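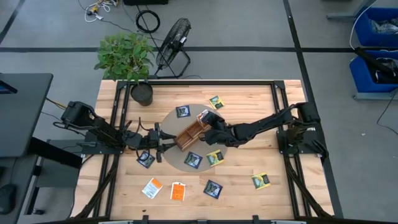
**Best finish for a homemade wooden drawer divider box?**

Posted by Kendra Vachon in Woodworking & Small Projects

I made a small open box with a divider for a kitchen drawer. The wood is pine, 3/8 inch, glued at the corners with no nails. It will hold tea bags, sugar packets and a few loose things like rubber bands. Nothing wet goes in it, but the drawer is next to the stove and gets some steam.

I have half a can of Skurkden wipe-on oil left from a shelf. The label says to wait 168 hours before the piece is used with food. My husband says to leave it bare. My worry with oil is that the tea will pick up the smell. My worry with bare wood is that it will get dingy in the corners where I can't sand.

Also, the divider is only held by friction. Should I glue it before or after the finish?

---

**millpond_ray**

Glue first, finish second. Glue doesn't hold well on oiled wood. If you want to be able to take the divider out later for cleaning, leave it dry and don't glue it at all. Friction is fine in a drawer.

For the finish I would skip the oil on the inside. Oil in a closed drawer keeps its smell much longer than oil on an open shelf. I did a spice tray with a similar product and the paprika tasted like a paint store into the summer. I ended up sanding it back.

Shellac is what I use now for the inside of boxes. Get the dewaxed kind, thin it, and brush on 2 light coats. It dries fast and the smell goes away once the alcohol is gone. The weak point is heat and standing water, so don't set a hot spoon in it. Steam from a stove that gets in through a closed drawer front won't be enough to bother it.

Sand with 220 before the first coat and very lightly after it. For the corners, wrap the paper around a putty knife - your finger will round everything over.

Check for glue squeeze-out before you start. It shows up as pale spots under any finish, and pine is bad for this. Wipe the joints with mineral spirits, and the spots will show while it's damp. Scrape them with a chisel and let the wood dry overnight.

---

**dottie in the valley**

I never finish mine. I have had the same one since we moved in and it's fine. It is a little gray.

---

**T. Okafor**

Shellac gets my vote too. One thing to add, if you do decide on the oil: 168 hours is a week in a warm, dry room with air moving. In a cold garage in March it can take twice that. Leave the box out on a shelf and smell it before you put it in the drawer. If you can still smell it, wait.

Lay the rags flat outside to dry. Don't wad them up in the trash, they can catch fire.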